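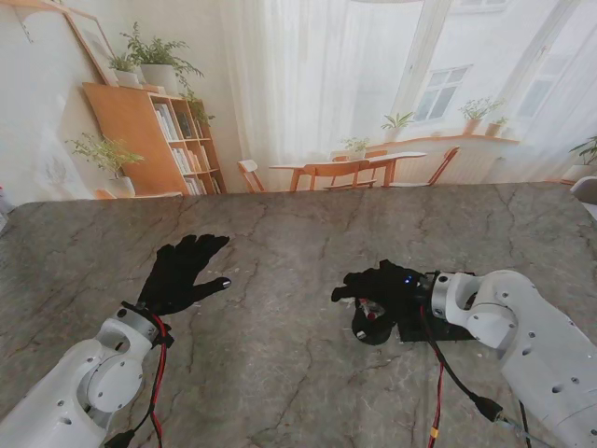 Este repositório guarda tudo o que usamos para montar, cuidar e consertar a célula Brotenport: dois braços brancos, duas mãos com luva preta, uma bancada de mármore cinza. Passamos meses mexendo nela e ficamos cada vez mais apaixonados (sim, por uma bancada), então resolvemos pôr as anotações num lugar só. Se você vai trabalhar na célula pela primeira vez, leia pelo menos **Antes de ligar** e **Cabos**.

## O que tem aqui

- `montagem/`: sequência de fixação dos braços e das mãos
- `cabos/`: esquema de ligação de cada punho, lado esquerdo e lado direito
- `calib/`: poses de repouso e offsets das juntas
- `manutencao/`: registro de trocas, um arquivo por mês
- `scripts/`: os utilitários `acordar.py`, `repouso.py` e `dedos.py`

## Antes de ligar

1. Passe um pano seco no mármore.
2. Confira se os cabos vermelho e preto de cada punho descem soltos até a borda da bancada, sem volta em torno do braço.
3. Deixe a mão esquerda com a palma para baixo e os dedos abertos. É a pose de repouso dela, e o `acordar.py` reclama se encontrar qualquer outra coisa.
4. Ligue a fonte Schwerdtfeger e espere os braços responderem.
5. Rode `python scripts/acordar.py --lado ambos`.

A primeira vez que os dois lados acordam juntos é uma delícia de ver!

## Cabos

Quase todos os nossos problemas moraram aqui. O cabo vermelho do punho direito tem um conector preto com faixa amarela, e é por essa faixa que a gente o reconhece no esquema. Não puxe pelo fio, puxe pelo corpo do conector. Depois de mexer, rode `dedos.py` e abra e feche cada dedo, um de cada vez, começando pelo polegar.

Se um dedo treme parado, quase sempre é mau contato. A Lorna Baird achou esse defeito em junho, depois de uma tarde inteira culpando o firmware (eu estava culpando junto). Reencaixamos o conector e a tremedeira sumiu.

## Rotina de cuidado

| Item | Quando | Observação |
|---|---|---|
| Parafusos das juntas | a cada 50 horas de uso | só reaperto, sem trava-rosca |
| Luvas | a cada 400 ciclos de preensão | trocar antes se houver rasgo na ponta |
| Tira do punho esquerdo | junto com as luvas | firme, mas sem esmagar os cabos |
| Offsets em `calib/` | depois de qualquer desmontagem | salvar o arquivo antigo com sufixo `_ant` |

A troca de luva leva quase 2 horas quando se faz pela primeira vez. Com prática fica bem mais rápido, e o Tae-yang Ha já faz conversando.

## Trocar uma mão

Desligue a fonte, apoie a mão no mármore, solte os conectores e só então afrouxe o anel metálico do punho. Na volta, aperte o anel aos poucos, alternando os lados. O torque certo está em `montagem/punho.md`. Recalibre em seguida, mesmo que pareça tudo igual.

## Pendências

- [ ] Etiquetas novas para os cabos do lado esquerdo
- [ ] Testar as luvas Ferano, que o Siamak Mousavi jura serem melhores na ponta dos dedos
- [ ] `repouso.py` ainda ignora o argumento `--lento`

## Contato

Dúvidas de montagem com Ishbel Lindsay, scripts com Calum Gillies. Correções são muito bem-vindas, até as de vírgula: abra um pull request e marque um dos dois.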